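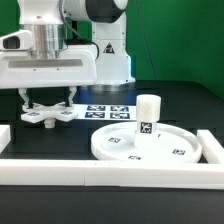
Matching up parts on a shallow round tray – how do you do it?

Wundetti Makers Board > Bench and Assembly

tosh_bits
Posted 6 May 2023
I'm doing up a set of peg parts at the moment, all white, and I keep losing track of which way round the cross pieces go. I've got a big round tray with a raised rim and a post standing in the middle, and I like it because nothing rolls off. What do you all put under white parts so you can see them? Dark grey top or something lighter?

seneo
Dark grey every time. White on a pale bench gives me a headache after two minutes.

iltard_shed
I'll disagree a bit. Dark is fine for the big stuff, but grey dust shows up on everything and I'm forever wiping it down. I went back to a cream mat in October and haven't missed the old one.

tosh_bits
Fair enough, but a cream mat with white plastic? I'd never find the peg again!

iltard_shed
You get used to the shadows. Move your lamp down low to one side.

marg_n_glue
Stickers. I put a little black and white square on the arms of anything cross-shaped, a different pattern for each arm, and then there's no arguing about which way it goes. They peel off with a warm cloth if you do it within a day or so.

seneo
Do they stay put on a curved bit though? Mine lift at the corners.

marg_n_glue
Flat faces only, sorry. For a round post I just use a pencil line.

tosh_bits
Pencil line it is – will try that on the next 3 and report back.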